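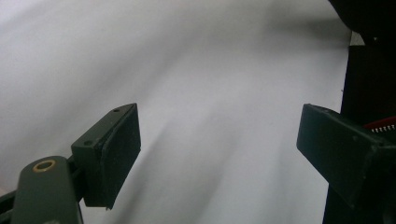

Perla Magaña
Moderadora, secção Casa e Obras

Tinta "autolavável" da Flutero: alguém acredita nisto?

Andam a vender a Junen mate como tinta branca que se limpa com um pano húmido e fica como nova. O balde custa mais 30 euros do que a que uso sempre. Li a ficha técnica duas vezes e não encontrei um único ensaio de lavagem, só adjectivos. Alguém pintou mesmo com isto?

padilla_norte
Pintei o corredor em Maio. Dei 2 demãos, cobriu bem, e as marcas de dedos saem. Nódoa de café não saiu. Para mim vale o dinheiro, tenho dois miúdos.

Senga Baird
Marcas de dedos saem de qualquer acrílica decente, desde que se esperem umas semanas antes de esfregar. E mate lavável fica sempre com brilho onde se passa o pano. Experimenta olhar para a parede de lado, ao fim da tarde.

padilla_norte
Olhei. Não vejo brilho nenhum.

Senga Baird
Quantas vezes limpaste o mesmo sítio? Cinco? Volta cá quando forem 20.

rodapé_torto
Na loja da Fludbridge disseram-me que dispensa primário. Em estuque novo! Perguntei onde estava isso escrito e o homem mudou de assunto. Trouxe primário.

Perla Magaña
Pois, essa do primário também me disseram. Na lata vem "na maioria dos casos", que dá para tudo.

padilla_norte
Vocês pedem ensaios de laboratório para pintar um corredor.

Senga Baird
Peço só que o preço corresponda a alguma coisa. Perla, compra a lata pequena e pinta atrás de uma porta.

Perla Magaña
Vou fazer isso na sexta. Se ficar com brilho, ponho aqui.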